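Report on a Visit to the Mollard Packaging Works

Submitted to the members of the Flomuso Regional Trade Association, 23 Feb 2021

A delegation from the Association visited the Mollard folding carton plant at the invitation of its management. The visit lasted most of a day and covered board storage, printing, die cutting, gluing, and the sample department. Els Claeys, head of production planning, led the tour and answered questions throughout.

The plant opened as a label printer and moved into cartons when its largest customer, Smits, stopped making its own. It now employs 60 people on two shifts. Most of the work is short-run packaging for cosmetics, stationery, and small household goods.

Members were first shown the board store. Sheets arrive on pallets and are left in the conditioned hall for two days before printing, as board that has taken up moisture will curl on the press. Ms. Claeys noted that the humidity controls were replaced last November and that waste at the first print station has fallen. The Association asked for the yearly figures and was told they would be sent once the accounts are closed.

Printing takes place on a single six-color line. Dark solid colors were discussed at some length, as several members sell goods in deep blue or black packaging and have received complaints about scuffing at the edges. The plant recommends a water-based coating for most orders and a film laminate only where the carton will be handled often in the store. Film raises the cost and makes the board harder to recycle in some districts.
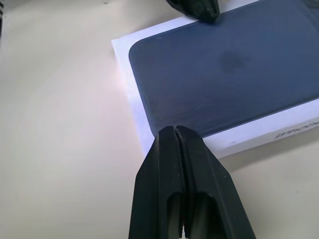
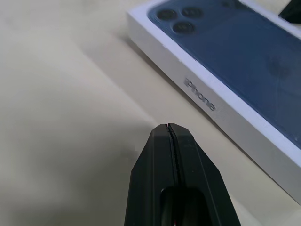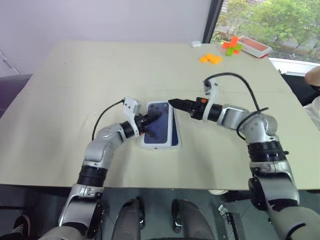
The afternoon session dealt with carton design and was held with the sample department. Staff explained how a customer's drawing becomes a flat blank, then a plain white dummy, and finally a printed proof. Much of the discussion concerned the artwork on the top face. A smartphone box such as the one shown here, with a dark navy picture of the back of the phone set inside white edges, leaves very little room for error in cutting, and a small shift in the sheet will show as an uneven margin. The department therefore asks designers to settle the width of the border before the die is ordered. Members who had brought their own artwork were given written comments.

The plant also presented Filo, its ordering system for small customers. An order may be placed for as few as 1202 cartons, a number that follows from the sheet layout and the allowance for setup. Delivery is promised in 15 working days. Several members considered this too slow for seasonal goods, and Ms. Claeys agreed to raise the matter with the dispatch office.

Parking at the plant is limited, and future groups are advised to share cars. Safety shoes are provided at the gate, but sizes should be sent in advance. Members who wish to receive the board sample book may leave their names with the Association office.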